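Subject: Re: [stellholm-cell] Right gripper fault, egg-to-pail task
Date: 8 Aug 2024

> Right side faulted again after the Rondar firmware update. Force
> reading climbs while the fingers hold still. Is it the cable?

Swapped the cable, no change. The drift shows up only with an object in the fingers. In the run log, the force value passed the trip limit at step 1,810 and the stop came 41 ms later. The left side logged no fault.

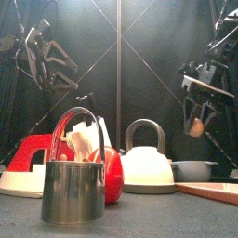

To reproduce:

1. Zero both grippers with the fingers open.
2. Close the right one on an egg and hold for 8 seconds.
3. Compare the force at start and end. Anything over 6 percent is a fail.

Keep hands out of the cell while it holds. The stop does not release the fingers. I have rolled back to the June firmware until Rondar replies.

Stellholm cell list | Contact the list owner | Back to top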